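From: Þröstur Oddsson
To: openday list
Subject: Re: Skemis visit, what did you see

> Did anyone get to the Skemis demo? Was it worth the trip from Clerkeck?

Went, yes. 13 of us, narrow corridor, bit of a squeeze. Whole thing is hand-held grippers, one per hand, you do the task and the arm is supposed to learn it later. Pic:
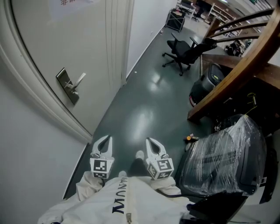 Corridor by the stairs, one gripper in each hand.

They let us try after lunch. Lighter than I expectd. Target for the day was 200 runs, didn't stay to hear the total. Doors are the hard part apparently — lever handles most of all, we talked about those for ages.

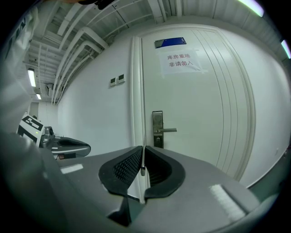
Asked about the Hilleo arm, they want it on the same tasks by June. No price yet. Slides are comming, will forward when I get them. Wear flat shoes if you go to the next one, lots of standing.

Þ.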